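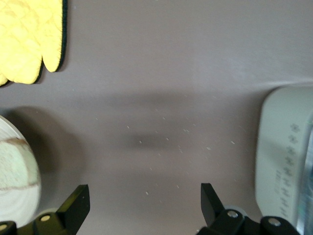

The Meter's two fingers over the bench, with a yellow oven mitt, a measuring container and some crumbs.

Review: Grerneris Meter bench arm, after one season in a small bakery kitchen

Posted 17 June 2019

I run the preparation room of a bakery in Workcombe. We make dry mixes, biscuits and savoury crackers for shops and two hotels. English is my second language, so please excuse if some sentences are stiff. I write this review because before we ordered the Meter I could find only texts by people who sell it, and none by people who stand beside it for a whole shift.

What it is

The Meter is a small arm with a two-finger gripper, fixed to the back of a work table. Ours is used for moving containers between the scale, the mixing place and the tray rack, and for bringing the next thing when the person at the table asks with a foot pedal. It does not bake and it does not knead. The arm came with the gripper, a camera near the gripper, the pedal, and a control box which hangs under the table. Everything was supplied through Pollock, the dealer who also services our mixers.

Setting up

The fitter needed one morning to mount the arm. Teaching it our containers took much longer. The manual says that every container must be shown to the camera from several sides, and this is correct, but it does not say how boring it is. We had 50 different things on the first list. I reduced the list to the ones we touch every day and I advise you to do the same. Tall measuring containers with a round rim were learned quickly. Wide bowls with curved sides were difficult, and the arm still takes some of ours badly. If the wall of the bowl is thick, the fingers close on it at an angle and then let go again.

The fingers

They are black, flat and angled, with visible screws at the base. I like that they can be changed with an ordinary screwdriver. I do not like the corners around the mounts, where flour collects and becomes a grey paste if somebody wipes it with a damp cloth. Use a dry brush first. We have had one pair replaced, because the tips became rough and left marks on the softer containers. The new pair arrived after a week, and in that time we worked as before, by hand.

How it works in the day

A typical batch of cracker mix needs 4 containers to be brought, emptied and taken away. Before, one person walked for all of this. Now the person stays at the table, pours, checks the weight and presses the pedal. Pouring is still done by people. The Meter has a pouring function, but with fine flour it was too slow and with seeds it was too sudden, so we switched it off in the second week and I do not miss it.

The arm is slower than a quick worker. In the price discussion this is always the first question, so I say it plainly. For one single batch a person alone is faster. Over a long order, when the same mix is made again and again, the arm wins a little, and the person is less tired at the end. Our largest regular order is 200 bags, and there I would not like to go back.

The table must be clear in the middle. It copes with crumbs, but a cloth, a spoon or an oven mitt lying in its way can make it stop and wait, with a sound like a lorry driving backwards. We now keep such things at the edges of the table. It is a good habit in any case.

What changed for the people

This part I find more important than the speed. The work became quieter but also more alone. When two people prepared a mix together, they talked, and the younger one learned from the older one how the dough mix should look and feel. With the arm, one person can do it, and the second is sent to packing. After some weeks I saw that our new starters knew the pedal very well and the mixes not so well. I changed the rota, so that every new person first works by hand beside a colleague, and only later gets the arm. The dealer did not suggest this and I think he should.

Two colleagues with sore shoulders are very satisfied. They asked to stay at the Meter table and I agreed. Another colleague dislikes it, mostly for the pace. She says that she feels waited for. There is a setting called "patient mode" which leaves a longer pause before the arm comes with the next container, and with this it became better for her — but one has to look deep in the menu to find it. It should be on the first page.

Nobody lost hours. I had promised this before the order was signed, and I would recommend to other managers to promise it also, early and in writing. The first days were much calmer for it.

Cleaning and care

Brush the fingers after every shift, wipe the arm cover, and check the camera glass. A little flour on the glass is enough to make the arm hesitate. The pedal cable is too short and lies where people walk. We fixed ours to the table leg with clips.

Good points
Easy to change the fingers. Saves much walking and lifting. Stops reliably when a hand comes near. Service by telephone was polite and quick.

Weak points
Pouring function not useful for us. Difficulty with wide bowls. Corners that collect flour. Short pedal cable. Manual is poorly organised, and the index has wrong page numbers.

Would I buy it again? For our size of kitchen, yes, with one table only. A second one was offered to us at a reduced price until August, and I have declined. We need the other table for teaching.

My mark: 4 out of 5.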